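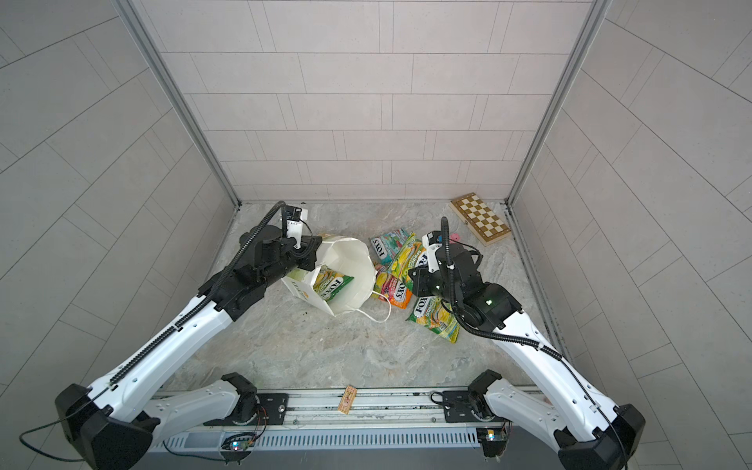
4.2 What the packers did with the time

The packing station at Stomau was introduced to staff in September with the promise that it would "free up hands." Our interest in this section is where the hands went. Before the change, one person at the gift counter filled every paper bag, folded the top and passed it along. After it, a pair of arms put the snack packets into the bags, and the same person was given the title of cell attendant and a stool.

The stool saw little use. Over the study period we logged 1,285 bags, and attendants stepped in on 59 of them. The interventions were short. Most involved a bag that would not stay open or a packet that had gone in crosswise, and attendants soon had a vocabulary for both (a "yawner" and a "plank"). Neither word appears in the manual, which refers to all such events as Condition 4.

Figure 3 shows the two-arm cell at work, with one bag on its side and several packets still on the floor of the enclosure. Attendants disagreed about whether a bag should be laid down or stood up for filling. The older hands had always stood them up, and regarded a bag lying down as a bag that had been dropped. Two of them continued to stand bags up in the staging area for weeks, where the next attendant would quietly lay them down again.

What changed most was the talking. Hand packing had been done side by side, and it carried a steady traffic of gossip, football and complaints about the schedule. The cells were spaced apart for safety reasons, which put the nearest colleague out of easy earshot. Mirjam Reisinger, shift lead at the time, told us she learned of one packer's engagement from the payroll form. Management's answer was a messaging channel on the Citine tablets. It received eleven messages in its first month – nine of them from management.

Pace was the other surprise. Attendants had expected to be hurried by the machine and found themselves waiting for it. Several described the waiting as more tiring than the packing. One said it was like watching her father-in-law park. The urge to reach in and finish the job was strong enough that the site added a line about it to the safety briefing, and then a second, firmer line.

We do not read these results as resistance. When Konrad Marti, the site manager, offered attendants a return to the manual counter, only three accepted, and one of those asked to keep the stool. The rest wanted to stay with the cells but have them moved closer together, a request still under review when our fieldwork ended.

Figure 3. Two-arm packing cell with paper bag and snack packets.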